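# About the group

Clistidside builds and maintains hand-held gripper tools for recording household handling work. An operator holds one tool in each hand, performs an ordinary task such as folding a garment, and the recorded motion is used to train robot arms at our partner, Rutkowska. We do not build the arms. We answer for the hand tools, the recordings they make, and the faults in both.

This page covers the part of the company that handles faults, as most outside inquiries concern the September pad failure. 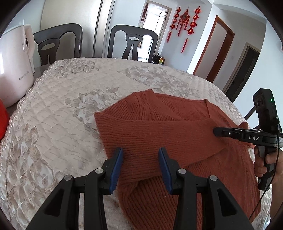 **Fault Review and Tool Safety, Clistidside**

We are a small department. Vasilică Vasiliu leads it and signs off every return to service. Sebastian Filip runs the test bench and keeps the fault log. Any operator may stop a session and send a tool to us without asking a supervisor, and the session is not counted against them.

## The September fault

Rutkowska reported that an arm trained on our folding recordings closed too far on knitwear. It pulled stitches in two garments and, on a Saturday test, stalled its own gripper motor. No one was hurt. The arm was taken out of use the same afternoon and the recordings came to us for review.

The cause was in our tools. The adhesive under the finger pads, a Clarnine product line of our own, crept under load. As a pad shifted, the fingers met later than the position sensor reported. The error was small on stiff objects and went unnoticed. On soft cloth, where the operator closes by feel, the recorded opening no longer matched the real one.

Sebastian pulled 500 recordings for checking. The offset was present in 138 of them. All 138 were withdrawn, and Rutkowska was sent a list by session.

## What we changed

- Pads are now seated in a shallow recess and bonded on two faces.
- Each tool is closed on a reference block before and after a session. If the two readings differ, the session is held.
- Pads are replaced at 4,000 closures. The earlier rule was replacement on visible wear, and creep of this kind does not show as wear.
- The fault log is open to partners. It was internal before September.
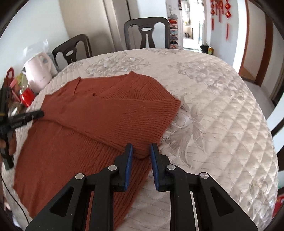
Knitwear is now the standard acceptance task for any tool that has been repaired. Rigid test pieces remain in use for calibration, but they did not expose the pad fault and we do not rely on them alone. The task is done at a household table with both tools in use. A ribbed sweater gives the reviewer something to measure against: where the folded section lies over the layer beneath, its lower edge throws a thin dark shadow, and the parallel ribs curve toward the corner of the fold. Both can be located in a recording and compared with the finger opening logged at the same moment. Plain jersey offers less to work with and is kept for secondary checks.

## Open items

The Clotimura sensor board, fitted to 27 tools, drifts when the tool has been stored cold. The drift clears after warm-up but has not been fully explained. Until it is, those tools are limited to rigid objects and their sessions are tagged in the log.

## Reporting a fault

Send the tool number, the session number and the time of day, and leave the pads in place. Do not clean or re-bond them before shipping. Reports go to Sebastian Filip; questions about withdrawn recordings go to Vasilică Vasiliu.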